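Prollusska Two-Arm Collection Bench

Sold by Dromovthorpe | Benches and rigs | Item 519

In stock at Grindasville. Ships on a pallet, which you get to keep.

The Prollusska is a bench for people who need a robot to learn something and have run out of ways to put off showing it how. You get two arms, a table, a rail to hang things on, and a recorder that writes down everything you do, including the part where you drop the sponge and say a word.

An operator drives both arms by hand from a pair of leader handles. The follower arms copy. Cameras and joint readings go to disk with a shared clock, and when the operator taps the pedal the episode ends and a new one begins. Repeat until the model behaves or the coffee gives out.

Who buys it

Mostly small labs and the kind of company that has one room with good light in it. Lindalva Damasceno's group at Guimarães has been running theirs on towel folding since March and reports 1,092 kept episodes. We asked how many were thrown away and she changed the subject to towels.

What comes with it

Two follower arms with two-finger grippers
Two leader handles, left and right, labeled after an unfortunate week
One wrist camera per arm
One fixed camera on a stalk, which clamps wherever you like
Table, table cover and rear rail
Foot pedal
Recorder with 19 terabytes of storage
A bag of spare screws, larger than you would hope

What does not come with it

Objects. People ask. The bench will happily pick up cups, socks, blocks and cable ends, but you have to own them already. The operator is also your own affair.

About the wrist cameras

Each one rides behind its gripper and looks out past the fingers. New customers call to say the fingers take up a lot of the view. They do. The last inch before contact is where most policies fall apart, so that inch is what we pointed the camera at. The fixed camera can worry about the rest of the room.

Keep the fingertips fairly clean. Lint builds up on them, and a model trained entirely on spotless fingers may have opinions when it meets a fuzzy one. Jailson Holanda, who does our setups, recommends a dry brush at the start of each session and leaving it alone until the next.

Recording

Episodes are saved at 59 frames per second. We could have said 60, and the sales side wanted to, but Behrouz Akbari wrote the recorder and Behrouz measured it.

Every episode carries a task name, an operator name and a keep or toss flag. The flag can be changed later. Write the task name as a plain sentence ("hand the cup from left to right") and agree on it before you start. One customer sent us a folder with the same task spelled eleven ways, two of them rude.

A practice mode runs the arms with the recorder off. Use it for new operators. Their first twenty minutes are lively — and very little of it is anything you want a machine to imitate.

Setting up

Allow an afternoon for two people. The table frame goes together first, then the rail, then the arm bases. Tighten the base bolts last, and then tighten them again after the first full day. Run the cables down the side of the table and tie them off well clear of the elbows. The arms have no grudge against cables, but they win.

Calibration takes nine minutes per arm. If it asks you to repeat a joint, it has a reason, though it won't share it.

Questions before ordering

Write to Kátia Sampaio in sales for a quote, lead times or spare fingers. For anything with smoke in it, Natanael Rangel picks up the service line and is very calm.

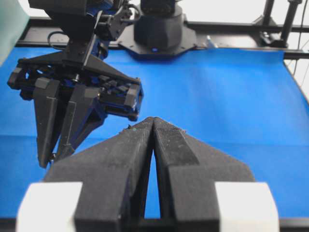 Reading time: 4 min

Wrist view over the blue table cover, with the other arm's fingers hanging at upper left. Blue is the standard cover. Gray can be had on request, and black too, although the fingers are also black and you would be making trouble for yourself.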